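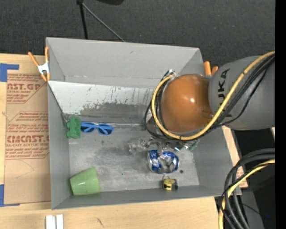 Bin 551 on the wood table. Scuffed back panel, dark worn patch along the bottom of it.

Search tickets Go Advanced

Ticket 270 – gray marks on items from bin 551, back panel flaking
December 24, 2021 – by Femke Dierckx
Last updated by Fenna Coppens

Problem

Items coming out of 551 with dark gray smears on them. Worst on anything light. The light green cup got it twice, once on the rim, once down the side. White soap dish also. Sunglasses had a smear across one lens, wiped off with a dry cloth, no scratch that I can find.

The smear feels a bit like pencil. Comes off skin with soap. Comes off hard plastic with effort. Does NOT come off the cloth items, two of those already in the discard box.

Only bin 551. Same items in the bin next to it for two days, no marks.

What I think it is: sloping panel at the back. Whitish surface has gone through in a wide patch near the bottom and what's left round the top of that patch is lifting in flakes. Lots of thin up and down scratches above. Floor of the bin is smudged too, big darker area near the middle, so could be the floor. Not sure yet.

Tried so far

1. Emptied it, wiped with a damp cloth. Cloth came up gray. Did it again, still gray. Third cloth, still gray but less.

2. Dish soap and warm water, soft brush. Floor looked better while wet, dried back to pretty much the same. Panel no change.

3. Put clean items back on the left side only, away from the middle. Green molded piece stood up against the left wall, sunglasses along the bottom of the panel, cup on its side in the near left corner. Checked after 20 minutes. Green piece clean, cup clean, sunglasses had gray on the side that was touching the panel.

So – panel. Or mostly panel. I'd like someone else to repeat it befroe we order anything.

Comment – Kazue Maruyama

Repeated step 3 but swapped them. Cup against the panel, sunglasses in the corner. Cup marked, sunglasses clean. Agree it's the panel.

Floor does give off a little. Rubbed a white paper towel over the middle, faint gray. Same towel test on the left wall, nothing. On the panel patch, dark gray straight away plus two or three little flakes stuck to it.

Please no one vacuum the bin with the brush head, it lifts more of the coating. Found that out just now.

Also can we stop putting cloth stuff in there until this is sorted. Put a note on the table.

Comment – Mirjam Van der Linden

Is this the Kisico bin or the Wouters one? They look the same from above. If Kisico there should be a spare panel in the cabinet, we bought two in May and I only remember using one. If it's Wouters the panel doesn't come out, it's bonded.

Turn it over and look for the sticker. Take everything out first obviously.

Comment – Femke Dierckx

Kisico. Sticker is half gone but the K and the i are there and the corner shape matches the one in the cabinet.

Cabinet: no spare panel. There's an empty sleeve with the right label on it. So the second one got used somewhere, or went over to Divthorpe.

Asked Divthorpe. Waiting.

Comment – Asnakech Dinsa

Divthorpe here. We don't have it, sorry. We had the same marks on one of ours in the spring. What we did:

– scraped the loose edge with a plastic scraper, not metal
– 800 grit, wet, light pressure, only until the edge stops catching a fingernail
– rinsed, dried overnight
– two coats of the Oden clear sealer, a day between

Lasted us all summer. Looks ugly, the patch stays dark and the scratches still show, but nothing came off on the items. Do the floor too while you're at it, one coat was plenty there.

Don't use the Oden spray polish. Different can, nearly same label. It stays tacky and everything sticks to it.

Comment – Femke Dierckx

Thanks. We have the sealer, half a can. Have checked it's the sealer.

Scraped the edge. More came off than expected, patch is now wider at the left end. Sanded. Towel test after rinsing: very faint gray, no flakes. Floor done same way, towel clean.

Leaving it to dry, empty, upside down on the drying rack by the sink. DON'T put it back on the table.

Comment – Kazue Maruyama

First coat on panel and floor. Windows open. Smell is strong, keep the door shut if you can.

Missed a strip where the panel meets the right wall, will catch it on coat two.

Comment – Fenna Coppens

Panel order went in to Kisico anyway, one only. No delivery date from them yet. Ticket stays open till it's here and fitted, priority down to low.

Items list for 551 so we can set it back up the same once the sealer's cured:
green molded piece – washed, fine
sunglasses, blue – fine, one nose pad had gray in the crease, got it with a toothpick
cup, light green – rim still has a shadow on it, usable
soap dish, white – didn't come clean, replace
cloth items – both discarded, replace, hold until after the towel test

Femke can you do the towel test again after coat two and put the result on here. White towel, middle of the floor and the dark patch. If either one marks, back to me and we'll pull the bin until the new panel comes.

Status: open – waiting on part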